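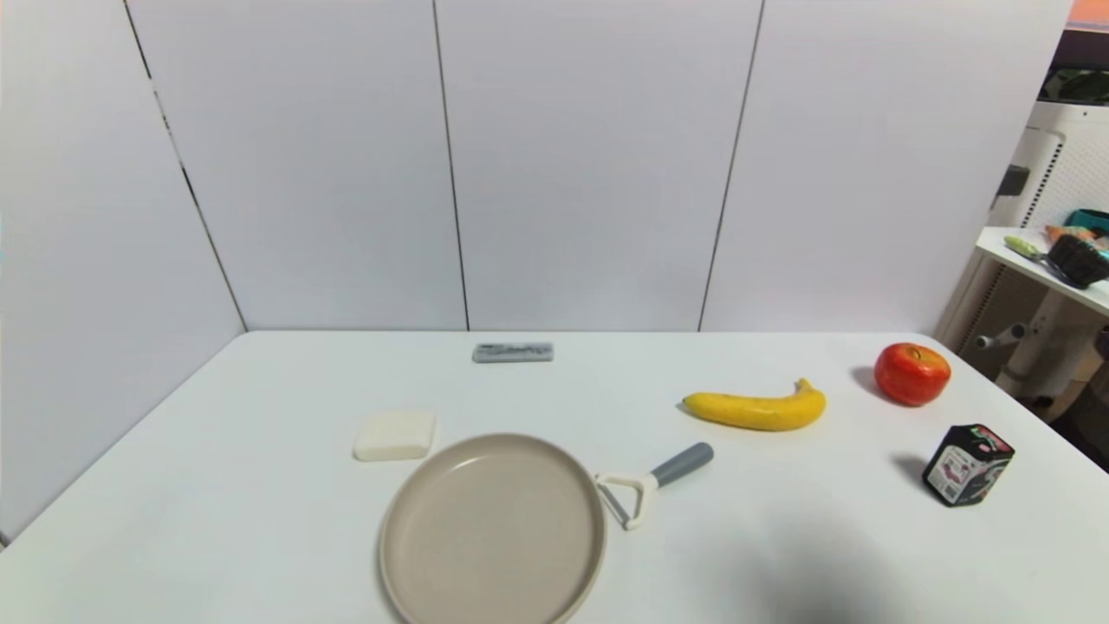

Figure 12. White table in front of a paneled partition.

5. Sketching on location with the Cladow field easel

5.1 Setting up the easel

1. Stand the easel on level ground and release the leg strap.
2. Pull each leg out to the first stop. Tighten the collars by hand.
3. Unfold the drawing board until both side arms click.
4. Slide the paper under the upper clip, then close the lower clip.
5. Hang the pencil tray on the left or right rail.

Note: The board takes sheets up to 400 mm wide. For wider sheets, fit the Femow extension bar (part no. 2295, sold separately).

Caution: Keep fingers clear of the side arms when folding the board.

5.2 Drawing people in public places

1. Set up away from doorways, market stalls and bike lanes.
2. Turn the board so that the paper is in shade.
3. Mark the height of the head and the position of the feet first. Subjects may move off before the drawing is complete.
4. Add the hands and any instrument or bag next. Leave the background until last.

Note: In wind, hang a bag from the center hook. Do not hang more than 5 kg.

5.3 Packing up

Brush charcoal dust off the rails before closing the legs. Loosen the collars in reverse order.

Section revised September 14, 2023, R. Kodikara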